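## Notes from the back room

June already, and I've spent most of it with my head inside other people's drawers. If you've written to me and heard nothing, that's why. I'm sorry, and I'm getting to you!

A lot of you asked about sticking drawers after last month's issue, so let me tell you what I do. First, take the thing out (all the way out, and tip whatever's inside onto the bed) and look at the runners. You'll usually find a shiny patch where it has been rubbing. Rub a plain white candle along that patch, slide the drawer in and out a few times, and see how you get on. I've tried soap too, and it works fine for a while, but in a damp summer it goes gummy and then you're scraping it off with a butter knife. Candle every time for me.

If wax doesn't help, sand the shiny patch a little. A little! I once got carried away on a chest for a lady over in Clesell and the drawer ended up so slack it rattled whenever a truck went by. I had to glue a strip of veneer back on to fix what I'd done, and that was a whole evening gone.

Kasun Kodikara wrote in about smells. He bought a bureau at the Lurkemine flea market for 40 dollars - a good price, I thought, until he told me it had been living in somebody's smoking room for 30 years. My advice to him was to leave the drawers outside in the shade for a few dry days, wipe them with white vinegar and water, let them dry properly and then put a coat of clear shellac on the insides. He's done the first two steps and reports that the bottom drawer is still "pretty ripe." Keep going, Kasun. The shellac is the part that does it.

And please stop throwing away old knobs. I keep mine in a coffee can, and last week I counted some 147 in there, hardly any two alike. When you need one odd knob you really need it, and the new ones never have quite the right yellow to them.

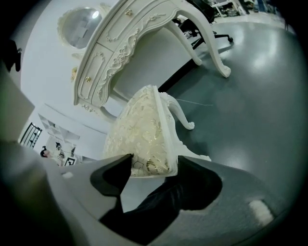 *Gold knobs on creamy white, with plenty of scrollwork to dust.*

For dusting carved pieces I use a soft paintbrush, the two-inch kind, dry. Rags snag on the raised bits and spray polish builds up in the corners until it looks like old frosting. Brush first, then go over the flat parts with a barely damp cloth.

The hardware swap is at Heitmann Hall again, and I'll have four folding tables this time so we aren't all elbowing each other. Bring hinges, pulls, keys, casters, whatever's in your can. I'm still looking for a small brass key to fit a Paderex writing box, so if you have a jar of strays, bring the whole jar.

Next month is wobbly chairs.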